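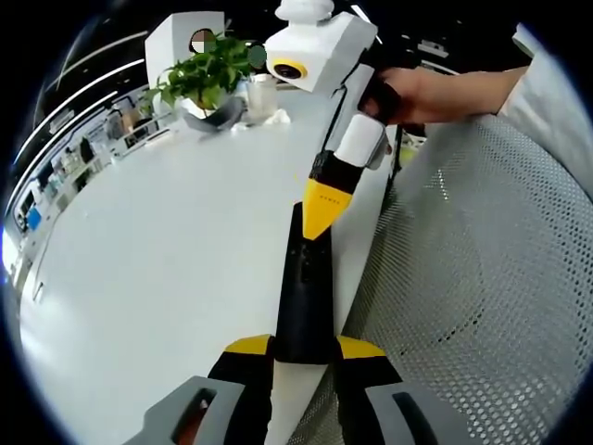
A potted plant stands toward the back of one of the large white tables at Vollent.

Vollent has opened its second-floor office in Pomton to people who need a desk for the day. The company moved its sales staff to Tangen in October and has kept 14 places free for outside use since then.

Visitors can book a seat by the morning or for the full day. The room has large white tables, mesh-backed chairs and shelving along one wall, and most of the furniture was already in the building when the company took the lease.

Mireille Renaud, the office manager, said the first request from visitors was for something green. The plants came from Brarance, a nursery on the same street, which waters them twice a month as part of the deal. 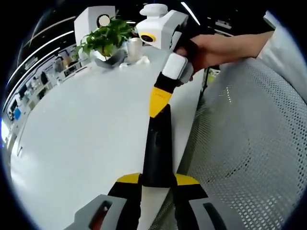
Cups may be taken to the tables, but meals are to be eaten in the kitchen down the hall. People are asked to clear their places by 6 p.m., including cups and used tissues, so that the tables can be wiped before the next morning. Items left overnight go to the front desk and are kept there until the end of the month.

A full day costs $14 and a monthly pass is $300. Students with a Pomton library card pay $97 a month.

Aurélien Barbier, who has rented a place since the opening, said he would like to see longer evening hours. Renaud said the company will look at that in the spring.

Bookings are taken at the front desk or by phone at extension 511.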